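Recording Demonstrations for the Block Ordering Task

Walamance Manipulation Laboratory – Procedures for Operators

Purpose of this page

This procedure describes how demonstrations are recorded for the block ordering task, in which a robot arm places wooden blocks in a row by size. The recordings are used to train and test policies that learn from human guidance. Operators should read the page in full before their first session and keep it open at the workstation until the steps are familiar.

The method was set down by Lempi Oksanen and revised by Kourosh Bagheri after the April trials. The present version applies to all sessions from 23rd September onward. Earlier recordings remain valid, but they must not be mixed with new ones in the same training set.

Background

The Brundley study compares two ways of teaching the same task. In the first, the policy sees whole demonstrations from start to finish. In the second, each demonstration is divided into single placements, and the policy learns to choose the next block before it learns to move it. Both methods draw on the same recordings, so the division has to be possible afterward. For this reason the operator must return to a neutral position between one placement and the next.

The complete set consists of 600 demonstrations. Each operator contributes an equal share, and no operator records more than two sessions in a day.

Before the session

Wipe the table and let it dry fully. Set out four unpainted blocks of different sizes, well apart, inside the working area. The starting layout for each demonstration is given on the session sheet and should be followed even where it looks awkward. Some layouts place a block close to the limit of the arm's reach on purpose.

Confirm that both camera views are live: the wrist view, and the external view of the table and arm. Check the time stamp on each. If the two differ, restart the recording software and check again before going further.

Open and close the gripper once with nothing between the fingers. They should meet at the tips. Report any visible offset to the laboratory office and do not begin the session until it has been corrected.

Recording a demonstration

1. Move the arm to the neutral position and start the recording. Wait two seconds before moving.

2. Approach the largest block from above with the gripper open. Lower the arm, close on two opposite faces, and lift straight up.

3. Place the block at the left end of the row as seen in the external view. Release it fully before raising the arm. A block that is still held at one corner will turn as the gripper leaves.

4. Return to the neutral position and pause. The segmentation script looks for this pause and will reject a file in which it is missing.

5. Repeat with the remaining blocks in order of decreasing size. Set each one against its neighbor so that the sides touch. A light push with the closed fingers is allowed if a gap remains.

After the last placement, raise the arm clear of the row, hold still for two seconds, and stop the recording.

Judging the result

A demonstration is accepted when the blocks stand in the correct order, the sides touch, and the bases follow a common line. Small differences in the angle of a block are acceptable. A block that has tipped over is a failure, even if the operator later sets it upright with the arm.

Failed demonstrations are kept. Mark them with the letter F on the session sheet and save them in the separate folder. The Nokiscombe analysis uses them to study recovery, and a deleted file cannot be replaced – please do not tidy the folder at the end of the day.

Do not correct the row by hand while the recording is running. If a hand enters either view, stop, mark the file, and start again from the same layout.

Reference views

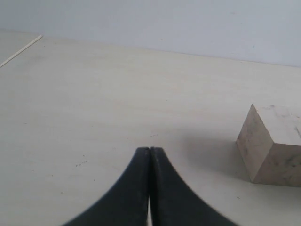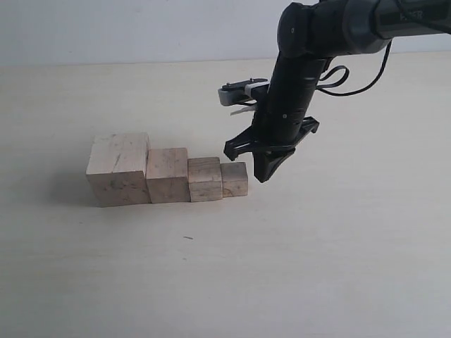

Wrist view with the fingers together near a block (first); external view with the four blocks in a row (second).

After the session

Copy the files to the Hyvönen server and compare the number of files with the session sheet. Sign the sheet and leave it in the tray beside the workstation. Switch off the arm only after the copy has finished.

Questions about the layouts should be sent to Lempi Oksanen. Questions about the software and the segmentation script should be sent to Kourosh Bagheri.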